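**Ticket 156 – Scheduled invoices going out twice to some customers**
Product: Kadeck Billing, hosted plan
Status: Resolved, left open for comments until the end of May

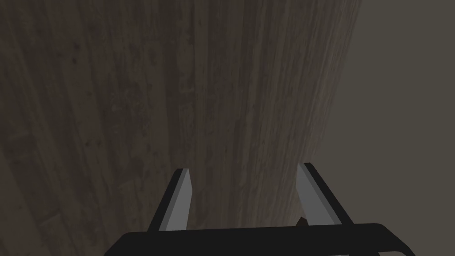

Hello, and thank you for taking this one on. I run the office for Birnside, a small firm that looks after water softeners and filters for homes and a few restaurants. We send most of our bills on the first of the month using the scheduled run, and it has been a real blessing to us for a good long while, so please don't read any of this as a grumble!

This month 20 of our customers got their invoice twice. Same amount, same line items, but two different invoice numbers, so on our side it looks as if they owe us double. Two of them have already paid both (bless them), and one restaurant called in quite upset, which I completely understand. Everybody else got one copy, the way they should.

What I've looked at so far:

- The schedule page shows one run, at 6:00 am, marked complete.
- The run summary says 153 invoices created. We have 153 active customers on monthly billing, so that number is right.
- When I filter the invoice list by the first of the month, though, I get 173.
- None of the extras have the little clock symbol next to them that scheduled invoices usually have.

I haven't voided anything yet. I was afraid of making it worse, and I'd like to know what happened before I start pulling on threads.

**Reply from support**

Thank you for such a clear write-up, and for holding off on the voids – that leaves us a lot more to look at. I'm sorry about the upset restaurant.

The missing clock symbol is a good clue. It means those 20 invoices were made by something other than the schedule. Could you tell me whether you have any connected apps turned on? You'll find them under Settings, then Connections. It would also help to have the "Created by" line from one or two of the extras (open the invoice, click History, and scroll all the way down).

**Birnside**

I had no idea there was a History button, and I've been using this for years! I opened three of the extras and they all say "Created by: Brukar Sync." Brukar is what our service techs use for their visits. Under Connections it's listed as on, with a green dot.

Now, I should mention that we changed plans with Brukar last month. Before that, it only passed along customer addresses and phone numbers, or that was my understanding anyway. I don't remember anybody saying a word about invoices.

**Support**

That's very likely our answer. When a Brukar plan changes, the connection sometimes gets set up fresh, and the fresh version has "Create invoices from completed visits" turned on. If a customer had a visit marked complete with a price on it, the connection would make an invoice of its own, on top of your scheduled one.

Would you check two things for me, whenever you have a minute?

1. In Connections, click Brukar, then Options. Is the box for creating invoices checked?
2. Pick one of the 20 customers and look in Brukar for a visit completed last month with a price filled in.

**Birnside**

Yes and yes. The box was checked, and I've unchecked it and saved. All 20 of them had a visit last month where the tech filled in the price. The others either had no visit or the price was left blank, and I can't tell you how glad I am that some of our techs are forgetful.

There's one odd one left over. A customer called Oltmanns Bakery has a second invoice for 200 dollars, and their regular monthly bill isn't 200 dollars. I had counted it with the doubles, but the amounts don't match, so I was wrong when I said they were all the same.

**Support**

No harm done, that one's easy to miss. Before you void it, please look at the visit notes in Brukar. It may be a separate job that should be billed.

For the other 19, you can check the boxes in the invoice list and choose Void from the Actions menu. Please leave out the two customers who paid both. For those, open the extra invoice, click the payment, and choose Move to credit. Once the payment is off, the invoice can be voided like the rest. The credit will come off their next bill by itself.

**Birnside**

You were right about the bakery. It was a resin tank repair, and it was never billed, so that invoice stays put and I'm very grateful I asked first.

I voided 17 this afternoon and moved the two payments to credit, then voided those two as well. The list for the first of the month now shows 154 with the voids hidden, which is our regular 153 plus the bakery. I've written to everyone who got a double, and the restaurant was very gracious about it in the end.

Could you leave this open until the next run has gone through? I'd sleep better.

**Support**

Gladly. I've put a note on your account to look at the run after it finishes, and I've passed along a request that the Options page show a warning when a connection is set up fresh.

**Birnside**

Next run is done: 153 created, 153 in the list, and every one has its clock. Thank you so much for your patience with me – you can mark it resolved.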